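Oct 8, 2020
by the Pranevska sim bench maintainer

Drollov vs. Pacheco - gripper comparison in simulation

Hi, and thanks for opening this. What you have here is a small pile of simulated pick-and-place runs I made while trying to decide between two parallel gripper models for our tabletop work. I call them Drollov and Pacheco after the folders they live in. Same arm, same room, same objects, and the only thing I swap is the gripper file and its closing force. If you came for a leaderboard, I'm sorry, it's mostly logs and my grumbling.

What's in it

There are 100 episodes per gripper. Each one has joint positions, gripper width, contact forces at the fingertips, and rendered views saved at 30 frames per second. The controller is Ralau in its plain position mode. I tried the force mode back in May and it shook so badly near contact that I threw those runs away (the config is still in the repo if you enjoy suffering).

Every episode has a one-word label: held, slipped, missed or bumped. I set those by hand, so if you disagree with one, open an issue and tell me the episode number. "Bumped" means the arm touched something it wasn't asked to touch, even if the pick was fine after that.

What I think so far

Drollov is nicer on thin stuff. Plates are a pain for both of them, because the rim gives the fingers so little to grab, but Drollov at least closes evenly. Pacheco has the stronger squeeze and I like it a lot better on mugs. It also bumps things on the way down - 23 times, against 21 for Drollov, so don't read too much into that one!

Object layouts change between episodes, and so do some of the objects. The big pieces stay out: the cabinet, the two baskets, the white board up front. 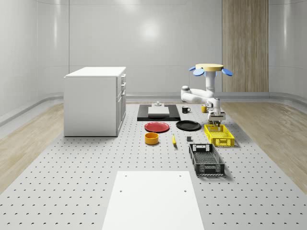

Two renders from the same workspace, with different things set out on the platform.

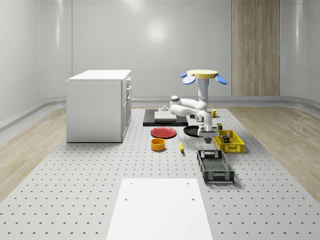 Known problems: contact forces in the first few steps of an episode are junk while everything settles, so skip those. Friction is one value for all objects, and I know that's lazy. The walls are shiny and throw a bright spot into the renders, so if you train anything on the images you might want to change the lighting and render again - the script takes a light setting, it's just slow.

To replay an episode, point the replay script at its folder and pick a gripper. It will happily load Drollov logs with the Pacheco model and give you nonsense without a warning, so check the name in the config first. I still need to add a check for that.

Use it for whatever you like. If you fix the friction, please send it back my way.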